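Stop buying praying mantis egg cases for your garden. Seriously. I put out 2 of them last spring and they ate everything – bees, hoverflys, each other. Mostly each other. Maybe 50 hatched and I found one adult by fall.

Mantises don't care what's a pest. An aphid is too small to bother with once they're grown. A fat bumblebee isnt.

Xuelian Li says hers keep the grasshoppers down. Fine. Maybe. Still wouldn't pay for it. Plant some yarrow, quit spraying, wait.

13 comments
Share
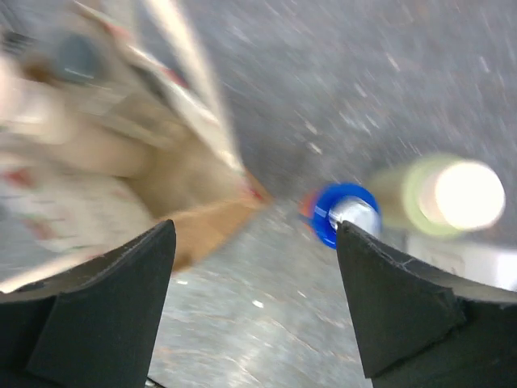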